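Training Equipment > Goals and Rebounders > Stilow Finishing Wall

Stilow Finishing Wall, Model 238

By Jana Harms
1 Nov 2000
4 min read

The Stilow Finishing Wall is a freestanding rebound board for soccer clubs that train forwards in small groups. It returns a struck ball at a predictable speed and angle, so that a player can work on first touch and shooting without a server. The wall is supplied by Cladness as a complete unit and is intended for grass, artificial turf and indoor courts.

Model 238 takes its number from the width of the playing face in centimeters. The face is 100 cm high and can be set at three angles: vertical, 8 degrees back and 15 degrees back. At vertical the ball comes back along the ground. At 8 degrees it returns at shin to knee height when struck low from 10 meters. The 15 degree setting is for volleys and headers, and should be used with the rear stay fully extended.

Construction

The face is a single panel bolted to a welded steel frame at 12 points. Rubber washers sit between panel and frame to reduce noise, a frequent complaint with the earlier model when it was used near housing. The frame is powder coated. Scratches that go through the coating should be touched up before winter storage.

Total weight is 56 kg without ballast. Two wheels on the left side allow one adult to move the unit over short distances on firm ground. On wet grass two people are recommended. The ballast tray holds four standard sandbags, which are not included.

Use in training

Three drills are printed on the card supplied with the wall. The first is a plain pass and finish: the forward plays into the wall from 12 meters, controls the return across the body and shoots at a full-size goal set 16 meters behind. The second adds a defender, who is released on the first pass. The third uses two walls at right angles and is suited to players who already receive well on both feet.

Leonie Kramer, who coaches the under-17 forwards at Pettigrew, runs the second drill in blocks of six minutes with equal rest. She reports that quality drops off sharply in longer blocks, and that the defender should be changed more often than the forward. Our own advice is similar – short sets, with the wall angle left alone during a set.

The wall is not a target for full-power shooting from close range. The minimum striking distance for adult players is 6 meters. For under-12 players it is 4 meters with a size 4 ball.

Service life

The panel is rated for 1000 hours of club use. After that the return speed starts to fall, and the panel should be replaced even if no cracks are visible. One test unit recorded 3166 strikes in a single weekend tournament with no change in return speed. Frame bolts should be checked monthly during the season and tightened to 25 Nm.
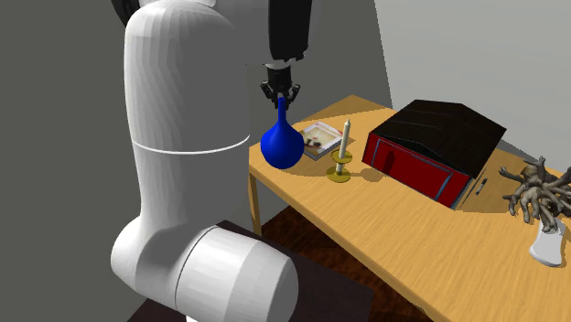

Replacement panels fit all units built since April. Older frames have a different hole pattern and need the adapter rail, part J-4, made for us by Joltness. The rail adds 9 mm to the depth of the unit and does not affect the angle settings.

Ordering

Units are shipped flat on a pallet. Assembly takes nearly an hour with two people and a 17 mm wrench. Clubs ordering two or more walls should state whether they will be used at right angles, as the corner bracket is supplied in left and right versions – the two cannot be swapped.

Delivery is normally three weeks from receipt of order. Orders and questions on spare parts go to Carleen Lowther in club sales. Questions on surface suitability, in particular indoor courts with sprung floors, go to Wing-sze Lu. Please give the model number and the frame number, which is stamped on the lower crossbar next to the ballast tray.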